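1/ Equipment planning for the second pick cell at Drillurport. Posting the budget notes as a thread, as three people asked for them by email.

2/ The arm is the easy line. Quotes from Charvát and Muditberg came in close, so the choice went to lead time and spare parts. Charvát stocks fingertips as a separate item. Muditberg sells the whole finger assembly only.

3/ Fingertips are $50 a pair. Budget them as a consumable. Romana Machala had them filed under capital, and the first reorder sat in approval until November.

4/ Wrist camera: $685 with cable and bracket. Check the view with the fingers open before you sign. Both fingertips will show at the bottom, and the arm throws a soft shadow on the table. Plain cubes on a matte top are enough for this check. 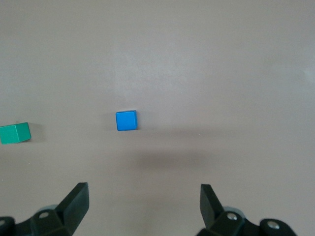
5/ Lighting. Leave a line for it, even a small one. We left it out of the first draft and had to move money from training. A diffuse panel is cheaper than a better camera.

6/ Table surface: matte, one color. Get a sample and put it under your own lights before ordering the full top.

7/ Spares for year one: 2 pairs of fingertips, one camera cable, a bag of the finger screws. Dušan Hudec wants a spare gripper too. Still open.

8/ The Clistutance service contract is a separate budget and a separate thread. Quote expires 22/04/2025.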